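Chapter 7
When the Folding Moves to a Machine

What you'll get from this chapter: who does what after a task is automated, why pay grades lag behind, how to read a shift plan before and after.

Start with a plain case. Bolley, a linen service in Porport, 200 staff, most on the floor. Tablecloths, sheets, wraps for tool kits. In March the firm put two-armed stations on part of the cloth work. No layoffs announced. Still, jobs changed within 3 weeks – some for the better, some not.

Rafia Mengal had folded by hand for years. Now she sets out the cloth, watches, steps in when a corner gets away. Less strain on the wrists. More standing still, more waiting. She told the shift lead the waiting was the tiring part, and asked who pays for the time when a station stops.

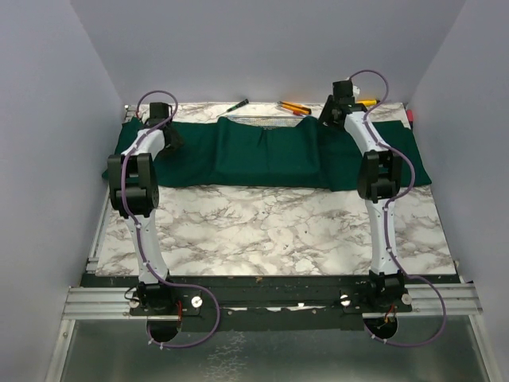
Good question, and the contract had no answer. Piece rates assume the worker sets the pace. Once the pace is shared, the old rate dosen't fit. Bolley went to hourly pay on the stations only, which upset the people still on piece work across the aisle.

Keep three terms apart as you read. Task – one bit of work, such as laying a cloth flat. Job – the bundle of tasks a person is payed for. Role – what others expect of that person. Automation usually takes tasks first. Jobs get rebundled later, often without much planing.

Section 7.1 takes the tasks one at a time.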